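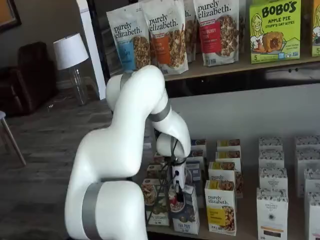

Frequently Asked Questions: Shelf Demonstrations at the Clokville Site

What is being collected?
The Cliltier project gathers examples of a robotic arm handling packaged goods on shelves. Each example is one attempt at one instruction, such as taking a named box from the lower shelf. The target for the current round is 2000 accepted examples.

Who controls the arm?
A trained operator guides every movement. The learning system does not control the arm during collection; it is trained later on the recorded movements and camera views.

Why are ordinary groceries used?
Granola pouches and snack boxes differ in shape and stiffness, and several may come from the same brand. A system that has seen only plain blocks has little to go on when it must reach between printed boxes standing close together.

Are the shelves tidied between attempts?
Only as the session sheet directs. Operators should not straighten a row on their own initiative — uneven spacing is part of what the system must learn to handle.

Are failed attempts kept?
Yes. An attempt in which a box is dropped or missed is marked as failed and stored separately. Attempts stopped for safety reasons are also kept, with a short written note.

How long is a session?
Operators work in blocks of four hours, with breaks as needed. Each block uses eight instructions, issued in mixed order.

Who reviews the examples?
Hermine Schnyder oversees review. Reviewers confirm that the instruction matches the item handled and that the recording is complete.

May outside groups request the data?
Requests are accepted from May onward and should be addressed to Pirmin Aigner. Please state the intended use and the storage arrangements — incomplete requests will be returned.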